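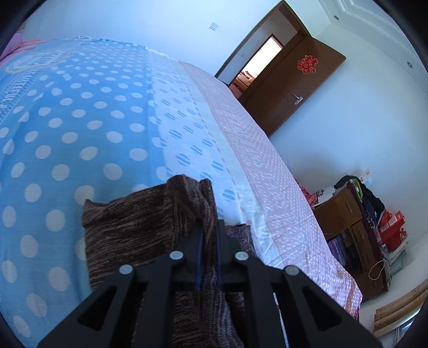

床上的棕色罗纹针织衣物

Haugen公寓住户会议纪要
日期：29/08/2022
地点：Westgate楼一层活动室
主持：闻敬
记录：沈若楠
列席：Eino Miettinen（Plirnar物业管理）

一、上次纪要
5月会议的纪要通过，更正一处：第四项中“住户同意试用”改为“住户同意听取试用方案”。闻敬认为这两种说法差得很远，物业后来的通知恰恰用了前一种。Miettinen说通知是照纪要抄的。更正后的版本由记录人重新发给各户。

二、洗衣房改造方案
Miettinen介绍Plirnar的方案：撤掉现有的投币洗衣机和烘干机，改装Virnlow系统，手机预约，按次扣费，据供应商材料可节水节电。每户每年分摊设备费864元，水电另计，合同期11年。

讨论相当长，择要记录如下。

邱伯年问节水的数字是在什么条件下测的。答：供应商实验室。再问有没有在类似的老楼里用过，答：有，名单要回去查。邱伯年说5月问的是同一个问题，得到的也是同一个答复，请把这一点写进纪要。

罗雁说她不反对换机器，现在那台烘干机确实该换，羊毛衫放进去出来能给孩子穿。但方案里的程序表只有“标准”“快速”“大件”，她看不出针织衣物该用哪一种。Miettinen说“标准”程序温和，适合大多数织物。罗雁问“温和”是多少度、转速多少，材料里没有。她要求供应商提供每个程序的温度和转速，写在纸上，不要宣传册。

闻敬问合同为什么要签11年，设备保修期却只有2年。Miettinen解释保修期后由Plirnar的维护协议覆盖。闻敬问维护协议是否包含在864元之内。答：不包含。会场有人笑。闻敬请Miettinen下次把全部费用列在一张表里，包括目前还“另计”的那些。

老何（三楼）说他没有智能手机，也不打算买，问怎么预约。Miettinen说可以打电话到物业代为预约。老何说上个月他打了物业电话报修楼道灯，灯现在还没亮。主持人请大家回到议题，楼道灯放在第四项。

关于“住户满意度91%”一项：邱伯年指出附件里没有写问了多少人，也没有问卷原文。罗雁说她和隔壁都没有收到过问卷。Miettinen承认调查是在另一个小区做的。主持人要求今后的材料里不再引用这个数字，除非附上来源。Miettinen表示会转告。

有住户（五楼，未留姓名）为方案说话，认为大家太挑剔，旧机器每次都吃硬币，改用预约至少不用在楼下干等。邱伯年说吃硬币的问题修一下投币口就能解决，修理报价物业从来没有拿来过。双方各说了两遍，没有结果。

决定：方案本次不表决。Plirnar在下次会议前提交下列材料，缺一项则继续搁置：
（一）程序温度及转速表；
（二）包含维护费的总费用表；
（三）两处以上已使用该系统的老楼地址，住户可自行前往查看；
（四）修理现有设备的报价，作为对照。

三、晾晒区
后院晾衣绳的使用时间又有争议。一楼住户认为傍晚以后仍有人占着绳子，床单挂一整夜。罗雁提出，如果烘干机好用，就不会有这么多床单挂在外面，所以这一项和第二项其实是同一件事。闻敬不太同意，认为有些人就是喜欢晾。

物业提议加装可伸缩的晾衣架，费用“不高”。问具体数额，答：待定。主持人说待定的东西不讨论。

决定：暂时维持现有规定，日落前收回。告示重新打印，字大一点。旧告示上“请自觉”三个字删去，改写明时间。老何愿意去贴。

四、楼道灯
三楼楼道灯自报修后未修。Miettinen说工单显示“已完成”。老何请他散会后一起上楼看一看。Miettinen同意。

沈若楠补充：工单系统里显示完成而实际没有完成的，至少还有地下室门锁一件。闻敬要求物业以后关闭工单之前须由报修人确认。Miettinen说系统目前不支持这个功能。闻敬说打个电话就可以，不需要系统支持。记入待办。

五、换季衣物回收
罗雁提议在入冬前办一次旧衣交换，地点就用活动室，自带衣物，剩下的各自带回。邱伯年问“各自带回”怎么保证，去年剩下的几袋在走廊里放到过年。罗雁答应登记姓名和门牌，当天没有取走的由她打电话。邱伯年仍有保留，但不反对。

要求：衣物洗净、晾干后再拿来。毛衣请叠放，不要挂衣架，肩部容易撑变形。起球的也可以，破洞的不收。床品不在此次范围内，活动室没有地方摊开。

决定：同意举办，日期由罗雁与活动室其他使用者协调后张贴。

六、其他
有人问公共Wi-Fi何时恢复。Miettinen说不在他负责的范围。问在谁的范围，答：要问一下。

自行车棚钥匙丢失一把，捡到的请放进沈若楠的信箱。

待办
Miettinen：第二项所列四份材料；三楼楼道灯；地下室门锁；询问Wi-Fi由谁负责。
老何：晾晒区告示。
罗雁：旧衣交换的日期和登记表。
沈若楠：发送5月纪要更正版。

下次会议时间待物业材料交齐后另行通知。邱伯年要求注明：如果材料迟迟不来，住户可以自行召集会议。无人反对。

附记（散会后补）：三楼楼道灯已由老何和Miettinen共同查看，确认不亮。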